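July 2021, bench notes, Wamthorpe workshop

Picking up where I left off with the tie-down rails on the Nadura pickup. I finally had a whole quiet morning to myself with the truck backed in and the tailgate off, so I went over the load bed properly instead of poking at it between other jobs. Coffee went cold twice, but I'm happy with how far I got!

The driver's side rail is the one that has been bugging us. It sits a hair proud of the bed wall toward the cab end, and I had been blaming the bracket. I pulled the bracket, cleaned it, laid it on the flat plate and it's fine, dead straight. What's out is the bed wall itself, which bows inward just behind the wheel housing (I ran the long straightedge down it and could slide a feeler under the middle). So please, whoever gets to this next, don't bend the bracket to suit. I'd like to shim it and leave the sheet metal alone until we've heard back from Troncoso about the replacement panel.

Load test on the passenger side went better. I hooked up the ratchet strap with the dial scale in line, brought it up slowly and held it at 931 pounds while I had a second coffee, then let it down. No movement at the forward bolts that I could see, and the paint marks across the heads still lined up. The rear bolt had turned a touch, so I've taken it out, cleaned the threads and put it back with fresh threadlocker. It wants to be left overnight before anyone hangs anything off it, including me. 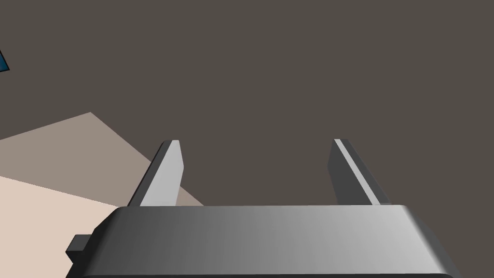

Gripper from behind, both fingers up.

Next thing, the bed liner. I had the Clakport drop-in liner in and out so many times today that my back is going to remind me of it tomorrow. It's a good, tough piece of molding and I do like the way the floor ribs carry a pallet without letting it skate around, but the cutouts for the rails are on the stingy side. With the rails bolted down you can't get the lip to seat at the front corners. I trimmed 2 mm off the driver's side cutout with the block plane (lovely tool for this, much kinder than the jigsaw) and it dropped in the way it ought to. The passenger side I've marked in pencil and not cut. I want to see the rail shimmed first, as I'd feel pretty silly trimming it twice.

Drain holes are another story. The front ones line up with the bed, the rear ones miss, and I poured a jug of water in to see where it would go - it went under the liner and sat there. We need either longer slots or a strip of spacer along the tailgate end. I lean toward the spacer because we can take it out again.
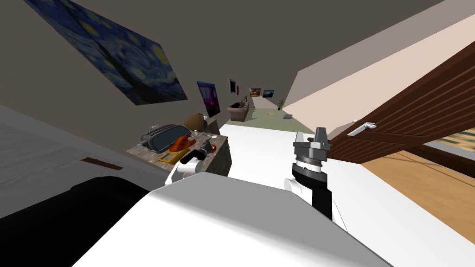
Color is still undecided for the rail covers, and I know everyone is tired of hearing me go on about it. The black samples look sharp against the silver bed but show every scratch the minute a shovel touches them, and the plain gray ones look like something from a plumbing aisle. I keep coming back to a deep blue with small yellow end caps, the same pairing as the sky and stars in that Starry Night on the taupe wall, which I think would look downright cheerful on a work truck. I've put 3 sample chips in the top drawer so people can hold them up to the paint in daylight and tell me I'm wrong.

Still to do:

- shims for the driver's side rail, stainless if we have any left
- repeat the strap test on the rear bolt once the threadlocker has cured
- trim passenger side cutout to the pencil line, no further
- spacer strip for the tailgate end, then the water jug again
- ask Troncoso whether the panel is still coming in October

The tailgate is leaning on the back wall with a blanket behind it. Hinge pins are in the jam jar next to the vise.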